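Candy tub lid stuck on / keep or toss? Sewing notions storage

Home Help > Storage & Containers
Posted 10 October 2024 by flernex_mom

OK quick one, typing this on my lunch break. I sew a little, mostly hemming and patching, and all my small stuff lives in whatever container was empty that week. Bobbins in a mint tin, buttons in a jar, snaps in a sandwich bag that now has a hole in it. I want everything in a set of matching tubs and I keep coming back to the M&M's containers, the kind with the lid that has the character on it. My kids go through them so there is a supply.

Three problems.

First - smell. I washed one with dish soap, let it dry overnight, and it still smells like chocolate. Not a bad smell but I don't want it in the fabric, and I really don't want ants. We had ants in September and I am not doing that again.

Second - the lid on one of them is on so tight I can't get it off. I think there was sugar in the rim when somebody closed it. Tried hot water for a minute, nothing. Tried a rubber glove, nothing.

Third - do I leave the label on the lid or peel it? I started picking at one and got a gummy mess.

This is the lid style I mean, out with the fabric.

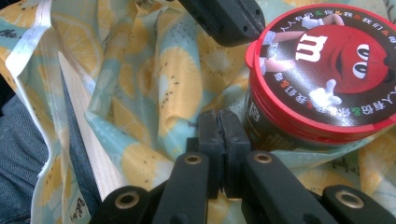

M&M's container, red lid with the brown label

Is there a reason not to use candy tubs for this? My sister-in-law says buy the real organizers from Unton but they want 30 dollars for the set and I'd rather spend it on thread. Thanks in advance, will check back tonight.

Kistatcombe_Quilts

Been using candy and nut tubs for years, they're fine.

Smell: soap won't do it alone. Baking soda, couple of spoonfuls, fill with warm water, leave it overnight. Dump, rinse, then leave it open on a windowsill a few days with the lid OFF. Do the lid too, people forget the lid and the smell is mostly up in the rim. If it still smells put a wad of newspaper inside, close it, change the paper every day til it quits. Coffee grounds work but then it smells like coffee so what did you gain.

Stuck lid: if it's sugar it has to dissolve, one minute isn't long enough. Stand it upside down in a bowl of hot tap water so the rim is under, leave it 30 minutes. Not boiling, you'll warp it and then it really won't fit. Then grip with a rubber glove or wrap a wide rubber band around the lid for traction. Don't go at it with a screwdriver, I cracked one that way and sliced my thumb.

Ants - once it's washed and dry there's nothing in there for them. Check under the rim with a toothpick, that's where mine had gunk.

For bobbins specifically I'd line the bottom with a scrap of felt so they don't rattle around. And keep the needles out of it. Needles go in something with a magnet, you reach in blind and you'll be sorry.

Thaweesak11

leave the label on!! kids will know its yours. also its cute

only thing is mine know what those tubs are and went straight in looking for candy. found my snaps all over the couch. so maybe high shelf

unton_returns

Disagree a bit with the above. Works for buttons, sure. For a whole notions collection round tubs waste a lot of shelf, you get gaps between every one. I had 11 of them on one shelf and moved to shallow square boxes, got it all on half the space. Secondhand store, a dollar or so each, no need to pay Unton prices.

If you stay with the candy ones, label the SIDE as well as the top. Once they're stacked you can't see the lids. Masking tape and a marker is plenty.

On the gummy label: is yours a sticker or printed on? Try a corner. If it's a sticker, cooking oil on a paper towel, let it sit, rub in circles, then dish soap to get the oil off. Wash it TWICE. Oil on fabric is way worse than chocolate smell. If it's printed on just leave it, or glue a circle of fabric over the top. Fabric circle looks nice and you can match it to whats inside.

Also don't throw out the one you can't open yet. Freezer for an hour sometimes does it, then a few knocks around the rim with a wooden spoon.

flernex_mom

Thank you all. Soaking the stuck one now, baking soda in the other. Going to do side labels and the high shelf. Will try the freezer if the bowl dosn't work.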